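Costume Room Clear-Out, Skukbridge Players

August 2018

The costume room at Skukbridge has been filling up for years and in June we finally started going through it. Flurina Zwahlen and Ulla Manninen did most of the sorting, with Princess Ignacio looking after the repairs. This page shows some of the fabrics and costumes we are keeping. Click on a picture for the larger version.

We began with the hanging fabrics. Many were bought as remnants for one show and then used again in others, so most have at least one hem that was let down or taken up. Ulla wrote a tag for each piece with the length, the fiber if we know it, and the last show it was in. Pieces under a yard went into the scrap bin for the children's workshop.

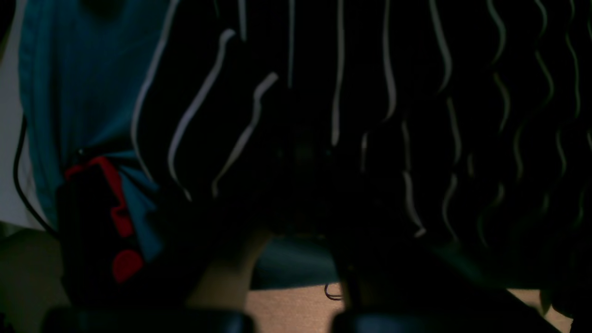 Dark stripes are useful to us. They work for waistcoats, skirts and the lining of a cloak, and they hold up under stage light when plain black goes flat. Teal has been harder to place. It was last used in "The Mirmont Inheritance," where Mohammed-Awal Ametepe wanted one strong color for the second act. Anything in either group that still has a full width is being kept for the winter show.

Repairs are being done in order of need. Split seams come first, then fasteners, then hems. Princess has asked that nobody put a mended item back on the rail until the thread ends are trimmed and the tag is signed.

Borrowing: member groups can borrow up to 7 items at a time for 30 days. The deposit is $50, returned when everything comes back clean. Please do not wash wool or anything tagged "dry clean." Requests go to Lesego Msimang, who has the key and the current list.

More pictures will be added when the hats and shoes are sorted.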